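Packing and Storing Pencil Cases
Classroom Supply Procedures, Detley Learning Center

Purpose
This page explains how to pack, check and store the hard-sided pencil cases used at the Detley Learning Center and at the Onmont annex. The same procedure applies at both locations. Staff members who have previously used the Oshima cloth pouches should note that several steps have changed.

Before You Begin
Clear a section of worktable large enough to open the case fully. Have the following within reach:
One pencil case for each student place
Markers, with caps fitted
A dry cloth
The supply list for the room

Form 516 must be on hand if any item is to be withdrawn from use. Forms are kept in the Busari cabinet, second drawer — the top drawer holds blank seating charts only.

Step 1. Open and clean the case
Place the case flat on the table and fold the lid back as far as the hinge allows without force. Remove all contents. Wipe the inside of the compartment with the dry cloth, including the corners, where ink and eraser dust collect. Do not use solvent cleaners on clear plastic.

Step 2. Check each marker
Remove the cap and draw a short line on scrap paper. A marker that leaves a faint or broken line should be withdrawn. Press the cap on until it is fully seated. Markers with cracked caps are also withdrawn, even if they still write well.

Step 3. Pack the case
Lay markers lengthwise, parallel to the long side of the compartment. Place the longest item first. Items must lie flat in one layer; a marker resting on top of another will press against the lid and may strain the hinge. Scissors and glue sticks are stored separately in Room 63 and should not be added.

Step 4. Close and label
Lower the lid and press until it is secure. If it does not close easily, open the case and rearrange the contents. Attach the room label to the underside, leaving the lid clear.
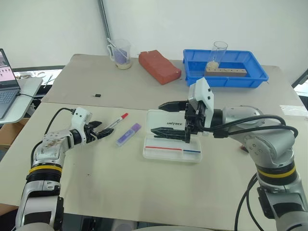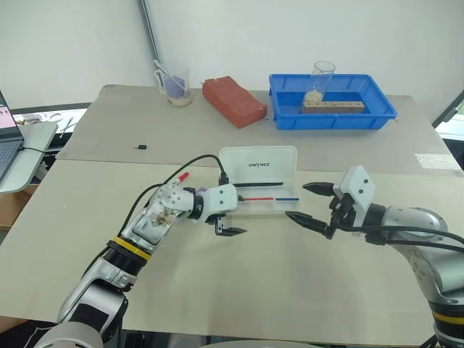

Cases should be packed one at a time, and the next case should not be opened until the first has been closed. Items waiting to go in are best laid side by side on the table, with any printing on the barrel facing up so that it can be checked against the supply list. Lids differ slightly from one supplier to another. A lid with a printed name, such as the cases marked UNITREE, should be kept free of tape and stickers so that the name remains readable. Where a case holds only two markers, the remaining space may be left open.

Storage
Return closed cases to the shelf with the hinge side toward the wall. Stacks should be no more than four high. Each shelf unit holds up to 700 cases, and the lowest shelf is reserved for replacements — please do not take from it without updating the supply list. Cases are rechecked in March.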